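Projektseminar Robotik > Tickets > Simulation > Greifer
Lesezeit: 1 Min.

Ticket 819: Schublade öffnet nicht, Greifer rutscht vom Griff
Gemeldet von: Ada Benedetti, Team Piras
Bearbeitung: Bent Bergmann
Status: in Arbeit

Aufgabe »obere Schublade öffnen« bricht in 18 von 20 Läufen ab. Log: Zeitüberschreitung in Phase ZIEHEN, Schublade bei 0 mm.

14:10 Bergmann: Reibwert der Fingerpads erhöht. Keine Änderung.

14:35 Benedetti: Kollisionsmodell des Griffs geprüft. Der Bogen ist als voller Quader hinterlegt, die Finger kommen nicht dahinter. Durch konvexe Teilkörper ersetzt.
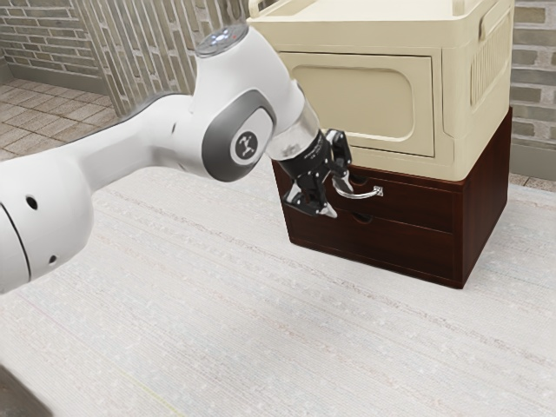

15:20 Bergmann: Anfahrpose bleibt unverändert, Schließkraft ebenfalls. Neuer Testlauf mit 20 Wiederholungen gestartet. Bitte bis zum Ergebnis nichts am Zweig ändern.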